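# Review: Linder Folding Work Table, 480 Series

Prepared for the Thibodeaux Shared Equipment Program, May 21, 2025

The program purchases tables for rooms that serve several departments in the course of a day. The Linder 480 was placed on trial in February as a possible replacement for the older Jandum tables, many of which no longer lock properly at the hinge.
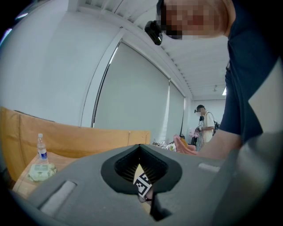
The trial was intended to establish whether one table could serve for sorting, light assembly and general handling of small items, with people working on more than one side of it. These uses place different demands on a work surface than meetings do. Items are left out for hours, people lean across the top to reach them, and the table is seldom cleared completely before the next group arrives.

## Assembly and setup

The table is delivered flat in a single carton. No tools are required. Each pair of legs swings out and is held by a sliding collar, which must be pushed down until it clicks. Staff found the collars stiff during the first week. They loosened with use, although one collar on the second table remained difficult and was replaced by the supplier under warranty.

One person can open the table. Two are recommended for turning it upright, as the top is heavier than its size suggests. The printed instructions are clear but very small, and the program has since made an enlarged copy for the storage room.

## Work surface

The top has a matte finish that does not throw glare under overhead lighting. This was a frequent complaint about the Jandum model. Pencil, dry marker and most adhesive residue came off with a damp cloth. Ballpoint ink did not, and a faint line remains on one of the trial tables.

The depth of the top is satisfactory. An adult of average height can reach the middle from either long side without putting weight on the edge. When the table is crowded, however, small parts tend to travel toward the corners, and there is no raised lip to stop them. Linder sells a clip-on rail for this purpose. It was not included in the trial, and the price of 42 dollars per side appears high for what is offered.

## Stability

Side-to-side movement is slight. End-to-end movement is more noticeable, particularly on hard floors, and may disturb anyone writing while another person is sorting or packing at the far end. The leveling feet correct this in part. They should be checked each time the table is moved - a step that was often skipped during the trial.

The manufacturer gives a load limit of 100 pounds, evenly spread. The trial tables carried nearly 50 pounds of supplies overnight on several occasions, with no visible bowing in the morning.

## Storage and moving

Folded, the table stands upright on its long edge and takes up little floor space. The molded handle is well placed. The Stukus cart already owned by the program accepts the 480, but the straps must be let out to their full length, and the outermost table rubs against the cart frame. A strip of felt was added at that point.

## Comparison with the present tables

The Jandum tables are lighter and open faster. Their edges chip easily, and replacement feet are no longer stocked locally. The Linder has a better edge and a better surface, and its parts can be ordered individually. It also costs more, and the delivery period was longer than quoted.

## Rating

Four out of five. The 480 is recommended for rooms in which tables remain standing for most of the week. For rooms that are cleared daily, the lighter Jandum tables should be kept in service while their hinges hold. Departments wishing to borrow a trial table may apply through the equipment desk.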